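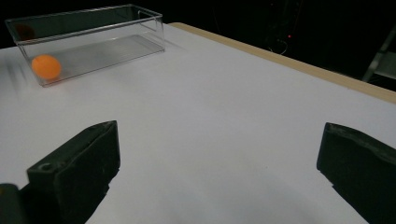
Table tennis club to move into former Galanis building

The Brinitz Table Tennis Club will start playing in the old Galanis furniture showroom on 20th April, after council approved a change of use for the ground floor.

The club has 487 members and has been sharing the high school gym for eight years. Club president Rhea Cabanatuan said the gym was often booked out in winter, and junior sessions had been cancelled at short notice.

"We've had kids turn up in their runners and have to go home again," she said. "With our own place we can leave the tables up."

The showroom has 945 square metres of floor space. The lease is with Pluvura, the company that bought the building last year. Parking is at the rear, off the laneway, and the front doors will stay locked until new ramps are finished.

Junior coach Trinh Phùng will run beginner classes for children aged eight and over. Bats and balls are supplied. Social play for adults will be held in the evenings, and the seniors' group keeps its morning time.

Huệ Văn, whose dress shop is next door, told council she supported the move but wanted the laneway kept clear for deliveries. Council has made that a condition of the permit.

Fees stay the same until the end of the season.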